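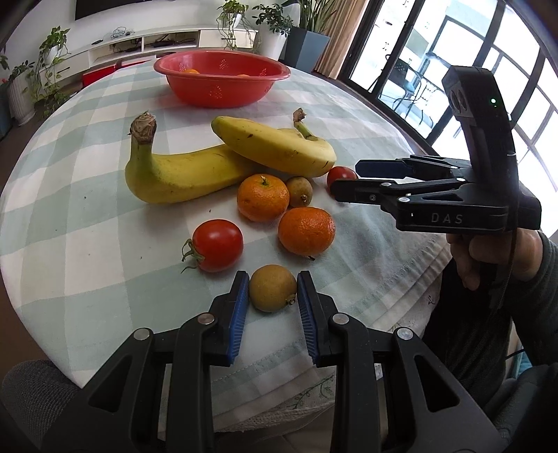
Mixed fruit should be stored by ripening behavior, and most households store it by color, by size or by the order in which it came out of the bag. The usual result is a single pile. A single pile is easy to look at and hard to manage, and I think it should be given up in any kitchen that buys fruit once a week. The produce on the checkered cloth shows the problem well enough: two bananas lie behind a group of mandarins and a tomato, and a second tomato sits right by the end of the upper banana. The bananas still have some green on them. They will go on giving off ethylene as they turn, and the tomato next to them will soften sooner than it needs to.

The facts behind this are old and not in dispute. Bananas, tomatoes and kiwifruit keep ripening after picking and respond to ethylene. Citrus does not ripen further in any useful sense. It loses water, the peel toughens, and eventually mold starts at a bruise or at the stem end. Citrus can therefore sit near almost anything, provided air moves around it and somebody turns it over now and then. Bananas should sit alone, or next to something you want to hurry.

My own arrangement has three positions:

- Bananas on the counter by the window, off the cloth, nothing touching them.
- Tomatoes in a single layer, stem side down, out of the sun. Below 50 degrees Fahrenheit they lose flavor, so they stay out of the refrigerator until fully ripe.
- Citrus and firm kiwifruit together in an open container with holes.

Rima Hattar objects to the third position. Her view is that kiwifruit belongs in the refrigerator from the first day, and for fruit that is to be kept for a month she is right. For fruit to be eaten this week it only delays things. I have eaten enough hard kiwifruit to have settled the matter for myself.

The container deserves more attention than it gets. A glazed bowl is the normal choice and a poor one. It has solid walls, it holds moisture at the bottom, and the lowest orange goes bad out of sight. In March I kept a log of one bag of mandarins, half of it in a deep Wellier bowl and the other half in an ordinary perforated colander. The first mold in the bowl came on day 16. The colander half was finished before any appeared. One bag proves little, and I would not quote it to anyone who tests produce for a living, but I have not gone back to the bowl.
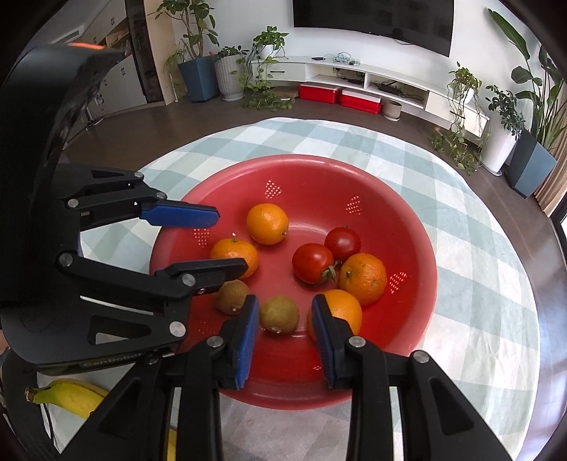
Should fruit be washed before it goes into storage?

Wash it just before eating. Water left in the stem end of a tomato or an orange gives mold a place to begin, and drying every piece properly takes longer than most people will allow. Fruit that arrives with soil on it is the exception - rinse it, dry it with a towel, and leave it spread out for an hour before putting it away.

A colander does have drawbacks as a storage vessel. It has to be taken out of service whenever pasta is made, so a second one is needed. Wide plastic ones take up a good deal of a small round table. Tomatoes and oranges put in the same one will press on each other, and the tomato always loses. I would keep four oranges in a large red colander without hesitation and move the two tomatoes out to a plate.

Jussara Brito has argued that all of this is too much procedure for a few dollars of fruit, and that a pile people can see is a pile people eat. The second half of that is a fair point. Fruit in a drawer gets forgotten. Three positions on one counter are still visible, though, and sorting a week's shopping into them takes less time than picking through a bowl for the soft one. Anyone short of counter space should start with the bananas and leave the rest as it is.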